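Right, a few of you asked what I'm up to in the evenings now, so a little thread. I'm teaching a robot arm to put a ball in a tray. By remote control. In December. Living the dream!

The set-up is simple enough. I hold a small controller called a Preven, I move my hand, the arm moves its hand, and everything gets saved. Do the same job enough times and the software (Mutex, which a mate of a mate recommended) tries to copy me.

The target is 100 good goes per task. I'm on 12. I started after tea and I would like it noted that I've already thrown away more than I've kept.

My biggest problem is that I'm far too hasty. You want slow, boring, steady movements, and I drive this thing like I'm late for a train. Then I panic, stop dead and wave the arm about while I think — and all of that dithering goes in the recording too, so you're teaching it to dither.

A few views from the wrist camera, fingers shut or nearly shut in all of them:

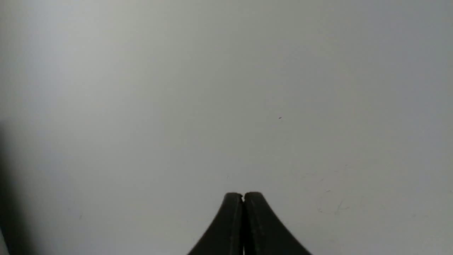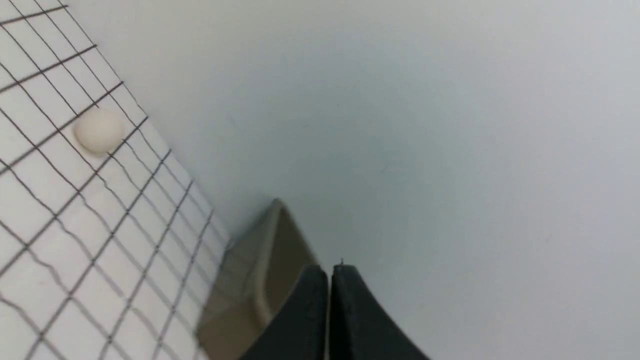
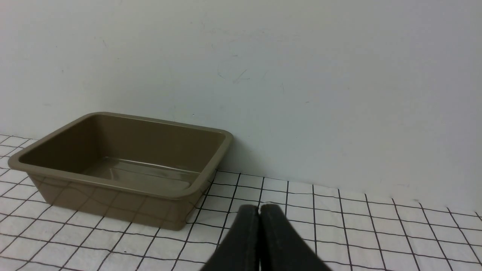
Best tip I've had so far came from the Inomano forum: drive using the wrist view only. Don't peek at the arm itself. If you can't tell from the camera where the ball is, the robot can't either, and it'll learn to guess.

I tried it and my first three goes were dreadful. It's like parking with your head in a bucket. By the fourth I'd stopped leaning sideways in my chair to see round things, and my lines were so much smoother!

Other thing I've changed is where I put the ball. I was setting it down in the same place every time without noticing, so now I shuffle it about between goes, and start the arm from somewhere different as well. Bit of a faff but it's quick once you're in the rhythm.

Someone on there has done 847 goes of folding one tea towel. Eight hundred and forty-seven. I felt tired reading it.

Anyway, kettle's on and then I'm having another crack. If anyone's used a Tekleab pedal for the start/stop button please shout, I keep knocking the keyboard with my elbow and saving half a go.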